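Wellitz Eggs: read me first

I put this folder together in August because I kept losing my notes on eggs. It's got 744 entries so far, one line per egg, and I typed every one of them myself at the kitchen counter (so yes, there are typos).
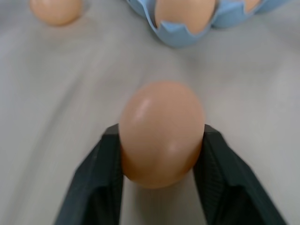 All of them are chicken eggs, mostly brown, and I buy them by the tray when I can. Each line has the shell color, the weight in grams and a note on shape. The shape notes are pretty loose -- "pointy" and "sort of pointy" are both in there, and I still haven't decided if they mean the same thing!

What's in the folder

eggs.csv -- the main list, 707 eggs in the shell
cracked.csv -- the other 37, weighed after they broke in a bowl
colors.txt -- my words for shell color, from cream to dark tan

A few things to know before you use it. The first 100 lines were weighed on my old scale, which only did whole grams. After that I switched and you get one decimal place. Line 67 is a duck egg that snuck in from a neighbor's carton, so skip it if you only want chicken. I left it because I liked it.

Blank weight means I forgot to write it down. Please don't fill those in with an average.

Use the lists for whatever you want, just keep the name Wellitz on them. If you spot a mistake, send me the line number and I'll fix it when I add the next tray.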